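A table that has to earn its keep

July 5, 2018

The owner of the Oria workshop did not set out to make tables. She trained as a bookbinder, and for the first few years the business was notebooks and boxes, sold from a shared unit behind the old Azimi warehouse. The tables came about when she needed one herself.

"I couldn't find a bench with a surface I liked," she says. "Everything was either too shiny or had a finish that marked paper. So I made a bad one, and then I made a better one."

The better one is still in use, and we sat at it to talk. She now makes them to order, mostly for people who work at home and want one table for everything. The range is called Wetar and comes in 2 lengths. She will not do a third.

Most of our conversation was about looking after pale wood, which is what her customers write to her about. Her advice is short. Wipe it with a damp cloth, dry it straight away, and leave the polish in the cupboard.

"Spray polish is the worst," she says. "It builds up and then you get a cloudy patch where your arms go. People think the wood has gone off. It's the polish."

She oils a new top three times before it leaves and asks buyers to do it again each November, before the heating has been on for long. A small tin is enough for a couple of years. The job takes 36 hours from first coat to being able to put a laptop down, and she admits that most people give up waiting and use it the next morning.

She is less strict about scratches. A customer once sent a table back over a mark 55 millimetres long, and she sanded it out, but she told him she would not do it a second time.

"You've bought a work table. I'd sooner see it used. What I do mind is things left on it overnight. Plant pots, wet mugs, a bag that's come in from the rain. Clear it at the end of the day and it will last."

Light is the other question. Blond wood warms in colour over time, and it does so unevenly if half the table sits under a pile of books. She tells people to move their things about in the first year. She also chooses how each top is turned, so that the grain suits the side a person will sit at, and she can spend a whole afternoon on it.
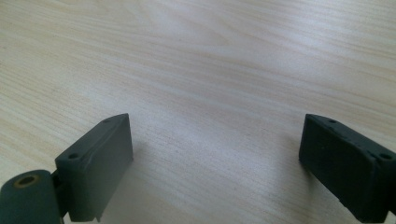 Risari, who has had one of the longer tables for four years, wrote to say that the oiling is easy enough but the clearing is not, and that a drawer underneath would help more than any amount of advice.

The owner has heard this before. "I've drawn one with a drawer," she says. "I don't like it yet. The front edge has to get thicker and then your knees know about it."

Orders are open again from the end of the summer. Offcuts are sold at the door of the workshop, cash only.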